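Bandstead Community Help
We use cookies to remember that you have already been told about cookies. Accept / Manage

White board keeps sliding on the table, and the black curtain behind it won't hang straight

Posted by Nermin Ağca, Sunday evening, in Workrooms & Furniture

I have a white board that lives flat on a dark grey table, with a black curtain hung behind the lot.
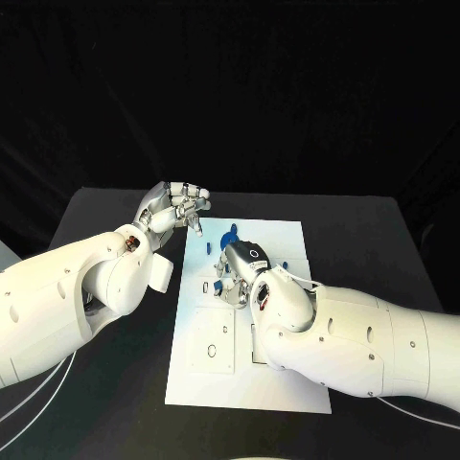
Two complaints, and I'll take help with either. The first is that the board creeps. Lean on one side of it and by teatime it has moved towards the opposite edge of the table like something leaving a party early. I have tried a damp tea towel underneath (it worked until it dried) and four blobs of sticky putty, which held so well that I needed a palette knife to get the board up again, and the table now has four greasy circles on it. The table is a dark matt one and shows everything, including where I put my elbows in March.

The second is the curtain. It came folded in a packet and has kept its creases ever since. I hung it and was told they would drop out by themselves. That was 14 days ago. They are fainter, I'll grant you, but if you stand to one side with the lamp on you can find every one. The label says cool iron only, and cool iron does precisely nothing.

I'd like to be able to lift the board off when I want the table back, so please, no screws.

Nermin

Iestyn Trevor
Replied the same evening

Rug underlay. The open rubbery mesh sort, sold off the roll. Cut one piece 2 cm smaller than the board all the way round so you can't see it, lay it down, put the board on top and press. People cut little squares for the corners to save money and then the middle rocks. Use one piece.

Wipe the table first, and the underside of the board. If there's dust on either one the mesh grips the dust very firmly and the board slides about on that instead. Lift it every month or so and give the mesh a rinse in the sink, and let it dry before it goes back. I wouldn't leave the cheap kind on a painted top through a hot summer. Ask me about my mother's sideboard. Or don't.

For the putty circles: roll a fresh bit of the same putty over them to pick up the worst, then washing-up liquid on a barely wet cloth. Try it somewhere out of sight first. Don't scrub a matt surface or you'll have four shiny circles, and those are for life.

Rasha Mansour
Replied the next morning

Agree about the underlay. On the curtain: leave it hanging, put something heavy in the bottom hem, and steam it from the back. I use lead-free curtain weight tape, which threads through like a shoelace if your hem is open at the ends. If it's sewn shut, unpick a small gap.

Work from the top down with a hand steamer and keep it moving. Pull gently on the hem with your other hand as you go. Then leave the whole thing alone overnight, and that includes drawing it back to see how it's getting on.

While you're there, go over it with a lint roller BEFORE the steam. Mine picked up 13 sheets' worth of cat. I don't have a cat.

You'll never lose every fold, and a curtain with no folds at all looks like a bin bag anyway. I'd stop once you can only see them by standing sideways with a lamp, which by your own account is where you are now.

Georges Hakim
Replied the next afternoon

just get a heavier board

Nermin Ağca
Follow-up

Thank you, Iestyn and Rasha. Underlay is down, and I have leaned on the board from every side with some malice and it has stayed put. Three of the circles have gone. Steamer is on loan from my sister from Thursday, so the curtain has a few days to put its affairs in order. Georges, I'll bear it in mind.

Bandstead Community Help | Contact us | House rules | © Bandstead and its contributors | Back to top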